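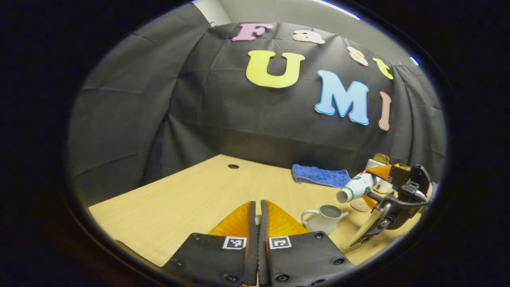

Re: Storage of deposited papers, reading room closure

From: Vesna Đorđević
To: Regional Archives Discussion List

Dear colleagues,

Thank you to those who replied to the notice on the reading room. I am answering Mr. Kolev's message on the list, as several members have written privately with the same concerns.

Panagiotis Kolev wrote:
> The notice says that the Finard deposit will be closed to readers
> from September. It does not say whether the card index will close
> with it. Some of us have work under way that depends on the index
> alone. Could the office also confirm how many boxes are to be moved,
> and whether the old shelf numbers will still be valid afterward?

The card index will remain open. It is to be kept at the front desk and may be consulted on any day the building is open to readers. Only the boxes themselves are being withdrawn.

The deposit consists of 3,703 boxes. The figure of 3,000 given in the spring newsletter left out the maps and the bound ledgers, which were listed separately at that time. Radka Trajkovski has corrected the entry in the guide to holdings.

Old shelf numbers will continue to be accepted on request slips. Each box will receive a new number when it is placed in the Lynch building, and a table matching the old numbers to the new will be sent to this list. Members preparing work for publication are asked to cite both.

Readers with an urgent need may apply in writing for access during the closure. Applications should name the boxes required and should reach the office 14 days before the intended visit. No more than 100 sheets may be copied under any one application. Requests received by noon on Wednesday will be reviewed in the same week.

The Fustell letters are not part of this move. They remain on loan, and questions about them should be sent to Milovan Stojanović.

Yours sincerely,
Vesna Đorđević
Office of Deposited Collections

Recent messages in this list
- Arko family ledgers: missing volume
- Request for comments on the revised copying rules (Vasilis Jurić)
- Reading room closure: notice to members
- Finard deposit, errors in the map list

Contact the list office | Copyright remains with the authors of messages | Back to top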